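Robot Workcell Lab, Part 2: Simulated Loading of a Vise Fixture
Course handout. Prepared by Nadège Texier and Cornel Onu

Read this before the April lab session. You will need your login for the simulation machines, your notes from Part 1, and the workcell file named vise_cell from the course folder. Copy the file to your own folder before you open it. If you open the shared copy the program will let you work for an hour and then refuse to save.

Part 1 was about moving the arm through free space. Part 2 is about putting a part into a fixture. The term project builds on it directly, so keep your programs.

1. Background

A vise fixture in a machine shop does one thing: it holds a part in a known place while a tool works on it. A person loading the vise by hand corrects for small errors without thinking. They feel the part touch the fixed jaw, wiggle it, and push it down. The arm in our cell has no force sensing turned on in this lab, so it goes where the program sends it. If the part is off by a few millimeters in the gripper, it will be off by the same amount over the vise.

For that reason most of the work in Part 2 is in defining frames and checking approach moves. The pick and the place are each a single line of code.

The exercise is based on a loading task that the Denonside plant brought to the department for a student project. Their parts were machined brackets. Ours are plain blocks with one colored end, which are easier to grip and easier to tell apart in a log.

2. The cell

Everything is modeled at full size. The origin of the world frame is at the center of the tabletop, with Z up. You will find three named frames already in the file: table, board and vise. Board and vise are both children of table, and both are rotated with respect to it. Do not assume that the X axis of the vise lines up with the X axis of the table. Students lose more time to this than to anything else in the course.

The blocks start on the blue board beside the fixture, with their colored ends in yellow, blue, green and red. The colored ends do not all point the same way, so a grasp angle that works for one block may leave another turned around in the jaws.

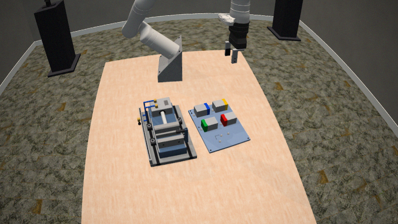

Paula Sârbu asked whether it would be simpler to square the board up with the table first and turn it back later. It would be simpler, and you may do it while debugging, but the program you hand in has to run with the board at the angle given in the file. In a real cell the board is bolted wherever there was room for it.

3. Settings

Set the joint speed limit to 60 percent for the whole lab. You can go slower. Going faster makes the controller blend corners, and a blended corner near the jaws is a collision.

Approach height is 700 mm above the tabletop for moves between the board and the vise. Use it for every transfer, including the short ones. Once your program is working you may propose a lower height in your report, with your reasoning.

Collision checking must be on. The checker stops the program at first contact and writes the names of the two bodies to the log. Keep these logs, including the embarrassing ones. We grade how you responded to a collision, and a report with no collisions in it usually means the checker was off.

4. Procedure

Work in pairs. One person drives, the other keeps the log. Change places after step 4.

Step 1. Load your copy of vise_cell and run the home routine. Write down the joint values at home. You will compare them at the end.

Step 2. Attach the tool frame to the gripper. The frame goes midway between the fingertips, with Z pointing out of the gripper. Check it by rotating about Z in place. If the point between the fingertips moves, the frame is wrong.

Step 3. Teach the grasp pose for one block. Any color will do. Save it relative to board, with the color in the name: grasp_red, grasp_green and so on. A pose saved relative to the world will work today and break in Part 3, when the board moves.

Step 4. Teach the pre-place pose above the vise. Save it relative to vise. Look at the pose from at least two camera views before you go on. A gripper that looks centered over the jaws from the front can be well behind them.

Step 5. Move down from the pre-place pose in a straight line. Use the linear move command for this. The joint move command gives a curved path, and near the fixture the curve can take a finger through a jaw. Stop with the block between the two jaw bars, open the gripper, and go back up along the same line.

Step 6. Close the vise using the signal named clamp. Wait for the signal clamp_done before sending any other command. Do not replace this with a fixed delay.

Step 7. Open the vise, pick the block up again and return it to the board. Run the full cycle 7 times without restarting the simulator and record the position of the block at the end of each cycle. Small errors add up, and you want to see by how much.

Step 8. Repeat steps 3 to 7 with a block of a different color. Then move to the second camera view and check clearance between the wrist and the parts of the fixture that stand up above the jaws. The wrist is wider than the gripper, and it is easy to forget when you are watching the fingertips. 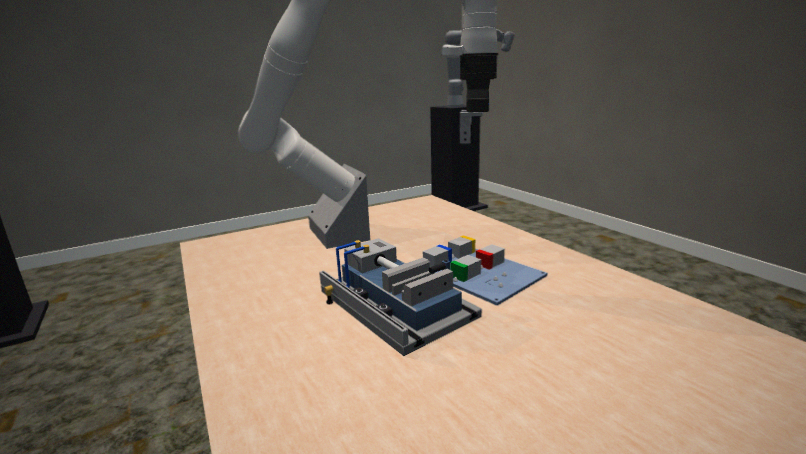 5. Common problems

The block tilts when the gripper opens. The release height is too great. Lower it in small steps until the block is resting on the vise before the fingers move.

The linear move fails with an "unreachable" message. Usually one joint is close to its limit at the pre-place pose. Rotate the tool a half turn about its Z axis and teach the pose again. Naveen Rawat's notes on joint limits from Part 1 cover this in more detail.

The vise closes but clamp_done never arrives. Check that you subscribed to the signal before you sent the clamp command. If you subscribe afterward you can miss it.

The position error grows with every cycle. Check the grasp pose first. If the fingers close off center, the first finger to touch pushes the block sideways — a little each time, always in the same direction.

The program works for one person and fails for the other. Compare file versions. An early copy of vise_cell had the vise frame placed at the wrong end of the base, and some of these are still in use.

6. What to hand in

One report per pair, 3 pages at most, with the program and the logs attached as separate files. The report should include:

A table of block positions for each cycle, for both blocks.
A short account of every collision, what the two bodies were, and what you changed.
Your home joint values before and after. They should match. If they do not, say why.
One paragraph on what would have to change if the cell were real. Think about what the simulator gives you for free.

Do not paste the whole log into the report. Quote the lines you discuss.

7. Grading

Half the grade is for the program running from a clean start on our machine. The rest is split evenly between the logs and the report. A program that loads one block reliably is worth more than one that loads two blocks some of the time.

Late work loses one mark per day. If the simulation machines are down, write to Cornel Onu before the deadline and the time will be added back.

8. Looking ahead

In Part 3 the board will be moved between cycles and you will have to find it with the overhead camera. Programs written with poses relative to board will need very little changed. Liviu Dinu will teach that session and will put the camera calibration sheet in the course folder beforehand. Read the sheet and bring your Part 2 program with you, in working order.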